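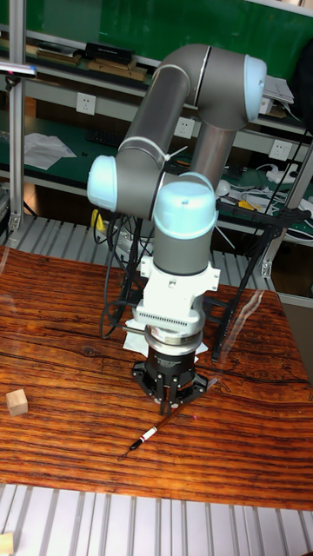 Keeping up when you are the only doctor in town

Most of the continuing education offered to rural family doctors was designed for people who can leave work at five. In Stekdale, where the clinic has two physicians and the nearest hospital is 70 minutes by road, that kind of evening is rare. The practice has spent the past winter trying another way of doing it.

The program is called Kudo. It sends short case discussions to 479 family doctors and nurse practitioners, most of them in towns with fewer than three prescribers. A case takes 40 minutes to work through and can be stopped halfway. The first lot covered asthma in teenagers, anticoagulants after a fall, and when to change a blood pressure medicine that seems to be doing its job.

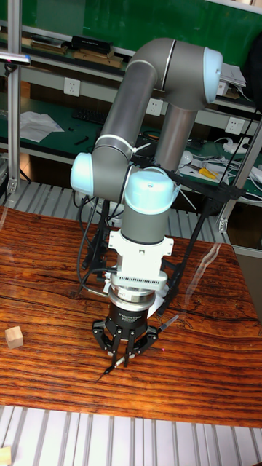

Ottmar Lenz
Health features writer

Fouad Radwan has practised in Stekdale for nine years. He used to save his learning hours for one conference in the city each August, and says he came home with a bag of handouts he rarely opened again. Now he does a case before the clinic opens, usually at 6:30, and finishes it over lunch if a patient turns up early.

"I got the anticoagulant one wrong," he says. "I'd have stopped the drug. Then I read how the others had answered and saw that plenty of them would have stopped it too."

Those answers are the part users mention most. After each decision the program shows what the rest of the group chose, followed by a written comment from a specialist. Gasance, the small publisher behind Kudo, pays its specialists by the case and lists their industry ties on the first page. It takes no advertising.

There are complaints. The cases assume lab results come back the same day, and in Stekdale the courier leaves at noon. A section on wound care named dressings the local pharmacy, Karabulut, has never stocked. Radwan wrote in about both. The dressings were changed in the next version — the lab times were not.

Cost is the other sore point. A yearly subscription is 40 dollars a month per prescriber, and the clinic pays it out of the same budget as locum cover. Radwan's partner has kept to the printed journals for now.

The next set of cases, on kidney disease and diabetes in older patients, goes out in the spring.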